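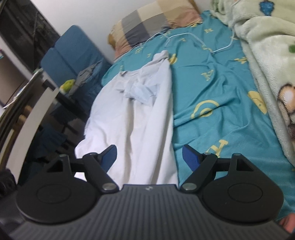
threadbare_ed wrote: You're going to regret not doing the linkage play first. I spent nine evenings gathering runs with a sloppy finger and had to bin the lot when I tightened it up.

Right, yes, I read that before I started and I did tighten everything up, promise! Every pin on both sides, and then again after the first lot of shirts. There's still a tiny bit of rock at the left elbow if you go looking for it, but the two pads meet square when I close it slowly, which is more than I could say in June.

For anyone who's just wandered in, I'm trying to get the Fendent arm in my garage to pick up a shirt by the hem and lay it out flat. Only that. Folding can wait until I'm older. The Grorach gripper goes in my hand for the teaching part, and its twin is bolted to the arm. I'm at 103 runs as of last night and my wrist knows all about it.

Two questions. Does anyone soften the pads for cotton? And is it daft to do all this on a patterned sheet?

sprocket_and_tea
Joined the Jarnis build boards ages ago, mostly lurks

Not daft at all, I'd say it helps. If you only ever teach it on a plain white table it'll fall over the first time it meets your actual bed. Leave the sheet as it is, leave the blanket where it is.

For pads I went the other way, harder and with a deeper texture. Soft ones grab the shirt AND the sheet under it and you end up lifting both.

threadbare_ed

Disagree on the sheet, sorry. Patterned is fine later on. For the first hundred or so you want to know whether the thing can do the job at all, and yellow letters scattered all over a teal sheet is one more thing to wonder about when it goes wrong. White shirt on plain teal would be lovely and easy. Get that working, then bring the letters back.

Agree about pads, though.

wonkyservo (original poster)

Hmm. I do see that, but I've already got 103 on the lettered one and I'm not throwing them out, I'd cry. Could I do the next batch on plain and keep both?

Also I should have said, it's not only white shirts, I've got a stripy one and a dark polo in the rotation. The white ones are easily the worst for me by hand because I can't tell which layer I've got hold of once it's all crumpled up. If I can't tell then I don't fancy the arm's chances.

mabels_shed

Keep both, label them properly. PLEASE label them properly. I have a folder called "new new good" and I have no idea what's in it.

What are you running the training on? I've got Habte going on an old desktop and it took nine hours for a set a bit smaller than yours. It does finish, you just don't want to be sat next to it.

wonkyservo (original poster)

Habte here too! Same sort of wait. I start it before bed and then lie there listening to the fan. The last go used 3,875 stills after it had thrown out the blurry ones, and it threw out loads, so I think I'm moving my hand too fast. I've been trying to slow down but you feel such a wally creeping up on a shirt like that.

sprocket_and_tea

Creep up on it. Really. My first lot were all at normal human speed and the arm just swatted things. Count to three on the way in, close, wait a beat, then lift.

And open the fingers wide before you set off, all the way, every time. If you start half closed on some runs and open on others it learns a sort of nervous twitch. Mine used to clack like a crab before every grab.

threadbare_ed

The crab thing is real, mine did it as well. But I wouldn't count to three, I'd move steadily and let the pause happen only at the cloth. Three slow seconds of nothing is three seconds of dull stills you have to store and train on.

Back to the linkage. Rock at one elbow and not at the other means your two fingers don't close at the same rate under load. Looks square in the air, goes skew on a thick hem. Try it on a folded-up tea towel and look at it side on. If one pad lands before the other you'll see it straight off.

mabels_shed

I'd put money on the hole being worn and not the pin. Mine were all oval by the time I checked. I drilled them out and put thin sleeves in, took an afternoon and a lot of tutting.

wonkyservo (original poster)

Tea towel test done, and grr, ed's right. Left pad lands a hair early. Only on the thick fold, it's fine on a single layer. So I've had the left finger off and the hole at the elbow is a bit egg-shaped, exactly as mabel said. Sleeves ordered.

I'm NOT binning the runs. Nearly all of them were single layer at the hem and the pads were meeting all right there. I'll keep going on thin stuff and leave collars and cuffs until the sleeves turn up.

threadbare_ed

I would bin them, for the record. Or at least train once with and once without and compare. You'll have a fair answer in two nights.

sprocket_and_tea

That seems a lot of fuss over a hair. The arm's own gripper won't match to a hair either, mine never has. Carry on and see what it does, I say.

wonkyservo (original poster)

Two nights of fan noise it is then. With and without. I'll move the training machine into the hall.

On the sheet, I've dug out a plain grey one for the next batch so that's everyone half happy. The lettered one stays for the one after — I've grown fond of it, and it's the one that's on the bed most weeks anyway, so the arm had better get used to it.

One last thing before I go and find my small screwdriver. Does it matter if I always lay the shirt out the same way, collar towards the pillow? I've been doing it that way without thinking.

mabels_shed

Yes!! Turn it round. Sideways, upside down, in a heap, sleeve underneath. Mine could only do shirts that pointed at the window.

threadbare_ed

Seconded. And do the heaps last, they're horrible.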